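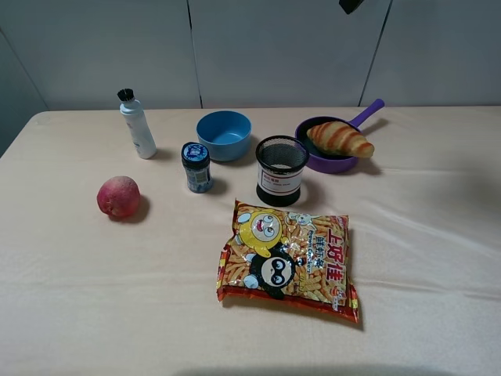
上个月搬家，我在新住处的第一晚是坐在一只写着“杂”的纸箱上吃的饭。写“杂”的箱子一共有多少只，我拒绝去数。搬家前一周，我的标签还很有教养：“书，文学，外国，A到M”“冬季床品，勿压”。到了最后一天下午，全家上下只剩一个字，连台灯和半袋米都归它管。

所以本期的“居家门外汉”专栏，谈谈收拾东西。上一期谈阳台种葱，来信的读者大多表示他们的葱也死了，我很感动。

## 先说整理术

我读过的整理类书籍，封面多半是白的。翻开以后，作者会请你把所有衣服堆在床上，逐件拿起来，体会内心的动静。我照做过一次，下午三点开始，到夜里十一点，内心的动静只剩下一种，就是想睡觉，可床上全是衣服。那一晚我睡在沙发上，盖着一件本该淘汰的大衣，第二天它因立功被留用，至今还在衣柜里占着最好的位置。

后来又流行过“一进一出”，买一样就扔一样。听上去很公道，执行起来像做假账。我买回一口炖锅，扔掉一支写不出字的圆珠笔，账面上平了。

还有一派主张给东西定去处，每样物品都有自己的“家”。这话我信，我母亲也信，她的剪刀几十年来住在同一只饼干盒里，半夜停电也摸得到。我的剪刀没有户籍，常年漂泊，最近一次露面是在冰箱顶上。于是我又买了一把。现在两把一起漂泊，彼此从没见过面。

## Cliller 的承诺

搬家前，朋友表庆泰（他在邮件里署名 Kyung-tae Pyo，我们这些老同学一直用汉字叫他）向我推荐了一个叫 Cliller 的手机应用。原理很简单，给家里的东西逐一拍照、命名、贴上二维码，往后要找什么，搜一下就知道在哪只箱子里。他用了两年，家里的物品登记到了2930条，说这话时语气很平淡，像别人说自己跑过马拉松。

我问他，登记了这么多，找东西快了吗？

他想了想，说找东西还是老样子，但找不到的时候，心里很清楚自己找不到的是什么。

我装上了。第一晚热情高涨，登记了厨房的一个抽屉，总共41条，其中有一条叫“不明塑料件，可能重要”。应用弹出一个小奖杯，祝贺我成为“初级管家”。第二晚我登记了半个抽屉。第三晚我在沙发上看别人整理抽屉的视频，看得很投入，觉得自己也算参与了。

这类工具有个毛病，它默认你知道手里拿的是什么。可家里真正添乱的那些东西，恰恰都叫不出名字。某样家具装完以后多出来的木榫，前一台洗衣机的说明书，一根两头都不认识的线。线这种东西最难办，扔掉的当晚必定有一台机器要用它，留着的话，它会在抽屉里和别的线结婚。

“不明塑料件”后来查明，是窗帘轨道末端的堵头。旧房子的窗帘轨道。我带着它搬进了一间装卷帘的屋子。

## 搬家公司

搬家公司叫 Wallasine，网站做得很漂亮，首页写着“我们搬的是您的生活”。报价845，包两趟车，不含拆装，不含纸箱，不含三楼以上。我的旧居在四楼。关于那多出来的一层，我和客服来回写了几封信，对方始终彬彬有礼，最后建议我把四楼理解为“三楼的延伸服务”，加钱即可。

来的两位师傅人很好，力气大，话少。年长的那位进门看了一圈，问：“这些都要？”

我被这句话问住了。所有整理书加起来，也没有它厉害。

我说都要。他点点头，那种点头我在牙科诊所见过。

他们搬书的时候，我在一旁跟着走，嘴里说些“辛苦了”“小心台阶”之类没有用的话，手里抱着一盆植物，显得也在劳动。那盆植物后来落在楼道里，是楼下邻居替我收着的，她打电话来的时候语气很客气，说它好像有阵子没浇水了。 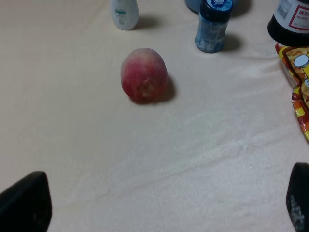

年长的师傅临走给了我一条建议，我原样转给各位：新家第一晚，先铺床，再找烧水的东西，别的都放着。他说他见过太多人头一晚就想把书架摆好，摆到后半夜，两口子站在书堆里吵架，为一本谁也没读完的书。

我是一个人住，但还是照办了。一个人也能在书堆里吵起来，我有经验。

## 新街坊，旧毛病

新住处在 Tomside，离河近，早上有雾，傍晚有人在堤上练小号，练的始终是同一首曲子的前八小节。搬来这些天，我已经会在第九小节的地方替他哼下去，哼得未必对，也没有机会核实。

街角有家杂货铺叫 Bai，门脸很窄，进去以后更窄。店主把货一直码到天花板，顾客侧着身子走，两个人迎面碰上，得有一位退回门口重来。我去买挂钩，站在里面看不出任何分类的迹象，电池挨着酱油，酱油上面是鞋带，鞋带后头露出一截捕鼠夹。我刚说出“挂钩”两个字，店主头也没抬，伸手从一摞搪瓷盆背后抽出一包，大小正好。

我问她是怎么记住的。

“我放的呀。”她说。

我站在那里，想起 Cliller 的小奖杯，有点难为情。

回来以后我把这件事写信告诉庆泰。他回得很快，说店主那种记性叫作空间索引，应用的下一个版本也会有，问我要不要参加测试。我说我连上一个版本的第二个抽屉都没登记完。他说那正好，开发者最需要我这样的用户。我把这句话当成恭维收下了。

## 拆箱进度

写到这里，应该向读者汇报一下拆箱情况，免得有人来信催。

厨房基本能用。我把锅放在了炉灶下面，碗放在伸手够得到的地方，调料按使用频率从左往右排，盐在最左，一罐朋友从外地带来的、我始终没搞懂怎么用的香料在最右。排完以后我很得意，退后两步看，发现整排挡住了插座。现在每次用电水壶，都要先把盐请出去。

卧室有床，有灯，有一把椅子。椅子的职务大家都清楚。有读者曾来信建议我在椅子上放一块牌子，写明“此处不得堆放”，我试过，牌子后来被一件毛衣盖住了。

书房情况复杂。箱子上写着“书，文学，外国，A到M”的那一只，打开来是鞋。我确信装箱的时候它是书，中间发生过什么，我没有办法还原，大概是最后一天下午的某个决定，当时一定有充分的理由。A到M的作家们目前下落不明，N以后的倒是都到齐了，在墙根站着，书脊朝里。

鞋既然拆出来了，就顺便擦了一遍。擦鞋这件事，我建议放在所有家务的前面，面积小，见效快，二十分钟以后你手里有一双像样的鞋，还可以穿着它出门，离那些箱子远一点。我那天就走到了河堤上，小号还是前八小节。

浴室不谈。

## 关于“杂”

回头再说那些写着“杂”的箱子。整理专家对“杂”向来严厉，说它是逃避，是思维上的懒惰，凡是归进杂类的，都等于没有归类。我年轻的时候也这么想，还给自己立过规矩，任何一个文件夹都不许叫“其他”。结果多出来一个文件夹叫“其它”，又多出来一个叫“其他2”。

这次拆得慢，每晚饭后拆一只，权当看电视。头一只“杂”里有胶带、温度计、一副旧眼镜、半本邮票册、父亲用过的卷尺，还有一袋我以为早就丢了的钥匙。钥匙开不了现在的任何一扇门。我坐在地上把它们一把一把试着回想，有一把大概是大学宿舍信箱的，有一把应该属于一辆已经被偷的自行车。车没了，钥匙和锁倒还在，锁在下一只箱子里。

卷尺拉出来，弹回去的时候还是会打手。小时候我总被它打，父亲每次都说慢点放，慢点放。我拿它量了量窗户，想配一副窗帘，这样那个堵头说不定就有用了。

量完才想起房东不让打孔。

也有纯粹的谜。某只箱子底下压着一张纸，是我自己的字，写着“务必问清楚！！”，下面画了两道线。问谁，问什么，一概没写。我把它贴在冰箱上，想着看多了总会记起来。到今天为止，它唯一的效果是让来家里吃饭的人心神不宁。

## 几条不成体系的建议

编辑嫌我每期都不给干货，说隔壁写园艺的那位每次都有步骤。那么，给打算搬家的读者：

- 螺丝拆下来，用胶带粘在原来那件家具上。装进小袋子、袋子装进盒子、盒子装进箱子的做法，我试过，床现在少一条横档。
- 开箱的刀要随身带，别装进箱子里。我知道听着像废话，我第一晚是用钥匙划开的胶带，那袋钥匙总算出过一次力。
- 楼层要问清。三楼以上怎么算，电梯坏了怎么算，让对方写下来。
- 植物最后搬，并且指定一个不是你的人负责。
- 不要在搬家前一周买炖锅。

庆泰看过草稿以后，要求我补一条，说东西拍照登记总归没有坏处。我补在这里了。他还指出“其它”和“其他”不算两个分类，我说我知道。

## 读者来信摘登

上期的葱，有位读者寄来一页半的信，详细分析了我的死因，我是说葱的。她认为是水浇得太多，又认为是浇得太少，最后倾向于两者都有。信写得很好，可惜我搬家时把它夹进了一本书里，那本书的作者姓氏在A到M之间。等找到了，下期全文刊登。

另有读者问，旧居的钥匙交还以后，心里会不会空落落的。交钥匙那天是三月里一个很冷的上午，我在楼下站了一会儿，想酝酿一点情绪，这时候房东在楼上开窗喊我，说厨房吊柜里还有一个箱子没拿。

我上去取下来一看，侧面写着“杂”。

它现在放在门厅，我进出都要跨过去。下期谈除湿，欢迎来信，地址请写新的那个，旧地址的信箱钥匙我已经交了，虽然袋子里可能还有一把备用的。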